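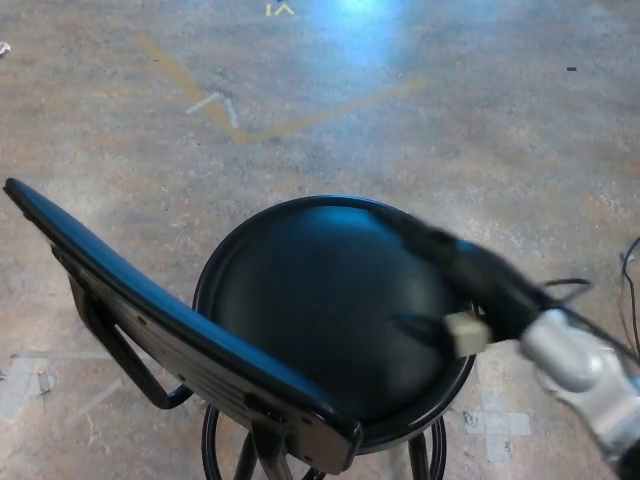 Home and Shared-Shop Automation
Handout 2: What your arm can really do

Read this before you order parts. Last term too many project plans began with a sales page and ended with a box of motors under a bench. The notes go with the second evening of the course at the Darkirmont shop, and the plan you hand in afterward should answer the questions at the end.

1. Payload

The number on the box is usually the load at the wrist with the arm folded in close. Stretch the arm out and the figure drops, sometimes by half. Your gripper counts as load too, and so does every bracket, bolt and cable past the last joint. The Loveritz kit we use in class is sold as a 2 kg arm. I would not plan on that at full reach, and I would ask anyone who does to show me a log.

2. Repeatability and accuracy

Sellers like to quote the first and let you assume the second. An arm can return to the same wrong spot all day. Measure both, with your own gripper fitted, after the motors have been running for a while – a cold test flatters nobody's gearbox, but it can hide a lot of drift.

3. Black, shiny things

Depth cameras have trouble with glossy black upholstery, thin black tube and anything that throws back the ceiling lights. If your task involves a padded stool, try the camera on the stool first. A demo with a matte cardboard box tells you very little. Curved parts such as a seat rim or a footring give you fewer flat faces to find, so allow time for that.

4. Floor marks

Tape and chalk are fine for putting a base back where it was. They wear, they get scuffed, and old marks stay down long after the setup has changed. Write the date beside yours.

5. Cost

The Camacho build sheet gives a total of $1,100. It leaves out the power supply, the emergency stop and shipping. Add them yourself.

For your plan:

What is the heaviest thing you will lift, gripper included?
How far from the base?
What happens when the grip fails?
Would a clamp and a free hand do the job?

Bring the Celtitz worksheet, filled in, to the next session.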